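Skip links and sticky headers: do you still bother?

Web Building > Accessibility and Layout
Page 1 of 1

pebbledash
Jan 19, 2019
I've got a skip link on a site I'm doing for a small training place called Noonan. First thing on the page, hidden until you tab to it, jumps you down to the main content. Lovely. Except there's a sticky header as well, 93 pixels tall, so when you use the skip link the heading you've landed on is tucked right underneath it. I've tried padding on the top of main and it just leaves a daft gap for everyone else. What are people doing about this? And do you still put skip links in at all?

tallow_hat
Yes to skip links, always. No to sticky headers, always! Get rid of it and your problem goes away. I took ours off in September and we had one complaint, from the chap who asked for it in the first place.

pebbledash
Ha, I'd love to. Client won't hear of it, it's got the phone number in.

mirrorcarp
You can keep both. Put a pseudo-element before the target, give it the same height as the header and a matching negative margin. Looks horrible in the stylesheet but it works in everything I've tried. Also put tabindex="-1" on the main element, otherwise some browsers scroll down but leave the focus up at the top, and the next tab drops you back in the menu.

I use it on the Bokard theme, which has loads of jump links on its long article pages.
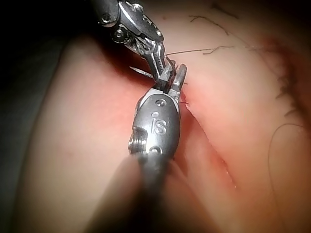 Suturing with robotic instruments, close up

Every section on that page has its own anchor and they all land where they should now. The only one I had to fiddle with was a heading straight after a floated picture, and a clear sorted it.

tallow_hat
That's a lot of faff to keep a phone number on screen. On a small phone held sideways a header that size eats a big chunk of the page.

mirrorcarp
So make it sticky on wide screens only. One media query. I don't love them either but you can't tell every client no.

quernstone
I'd be a bit careful with the pseudo-element thing. If there's a link just above the target, the invisible block can sit on top of it and you can't click it. Had this on a Doltell shop template and spent a whole evening blaming my mouse. z-index fixed it in the end (I think I gave it -1).

pebbledash
Right, tried mirrorcarp's way and the heading shows up properly. Focus goes where it should too. I do get quernstone's dead link, it's the last breadcrumb, so I'll have a go with the z-index tonight.

Still stuck on one bit though. The menu comes from the Pratitell plugin and it adds its own skip link, so now there are two in a row. Can I switch theirs off?

quernstone
There's a filter for it, look in the plugin's menu file, line 1697 in my copy. Return false and it's gone. Don't hide it with display none in one place and forget the other, I did that and lost both.

tallow_hat
Or lose the plugin. It's a list of links, you can write that by hand in 4 minutes.

pebbledash
Found the filter, ta. Line number's different in mine but it was there.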